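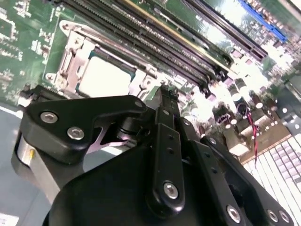 3.2 The bench task: boards with the processor left in

Figure 2. Server board from the Bestutholm lot, with the processor in its socket and the memory slots alongside.

The boards came to us from the Bestutholm clearance, a lot of 210 servers that had spent their working lives in a basement and were sold, according to the invoice, "as complete units". Complete is a generous word in the resale trade. It covers a machine with everything in it and also a machine with a lid. Trusteck, who handled the sale, had graded the whole lot from the outside, and most of what we say in this section concerns the gap between that grade and what a person finds after undoing the screws.

Our interest is in the order of work. The handbook used at the Caron workshop gives a fixed sequence for stripping a board: memory first, then the heat sink, then the processor, then the small parts. In the interviews (Section 2.4) every worker told us they followed it. At the bench, the boards reached us in whatever state the last pair of hands had left them, and the sequence had to be picked up from the middle. The board in Figure 2 is of this sort. The processor sits in its socket inside the metal retention frame, its heat spreader bare, and the four black memory slots run beside it. A worker meeting a board like this has skipped two pages of the handbook without turning them.

We had expected the processor to be the part that slowed people down. It is the part worth money, and the handbook devotes a page and a half to it, much of it in capital letters. The lever and frame turned out to be well understood. Workers released the lever, raised the frame and took the processor by its edges, and they did this with a care they did not extend to the handbook itself, which served for most of the study as a coaster.

The memory slots caused more trouble. The latches at their ends are small, black, and set close together, and on a green board under a bench lamp they are easy to overlook until one of them snaps. Igor Jelínek, the longest-serving worker in the group, described them as "the bit they designed on a Friday". A broken latch does not stop a board from working, but under the Brostar grading scheme it drops the board by 2 full grades, the same penalty given for a cracked corner. The workers considered this an outrage and brought it up whether or not we had asked.

Three habits came out of the bench sessions that appear nowhere in the written procedure. Workers turned the board so that the slots ran at a slant to the edge of the bench, which they said kept their own knuckles out of the light. They put a strip of coloured tape on the bench beside any board whose processor was still fitted, as a warning to whoever came next. And they looked down each slot for bent or missing metal before touching a latch, on the theory that a slot already ruined can be blamed on someone else.

The third habit is the most useful to us. Inspection before handling is what the handbook asks for, though it places the step at the end of the job and gives it the title "Final Quality Moment". Moving it to the start costs the worker very little and gives a record of the damage that arrived with the lot, as opposed to the damage done at Caron. In May we asked the workshop whether the step could be moved officially. We were told that the handbook had a print run of 1000 and that a good number of these were still in their boxes.

For the rest of this paper we treat the written sequence and the bench sequence as separate procedures and report them side by side. Boards that arrived with the processor fitted are coded F and those with an empty socket are coded E. Boards where the worker and the invoice disagreed were coded by the worker, who at least had the thing on the bench. The grading sheets for both groups are discussed in Section 3.3.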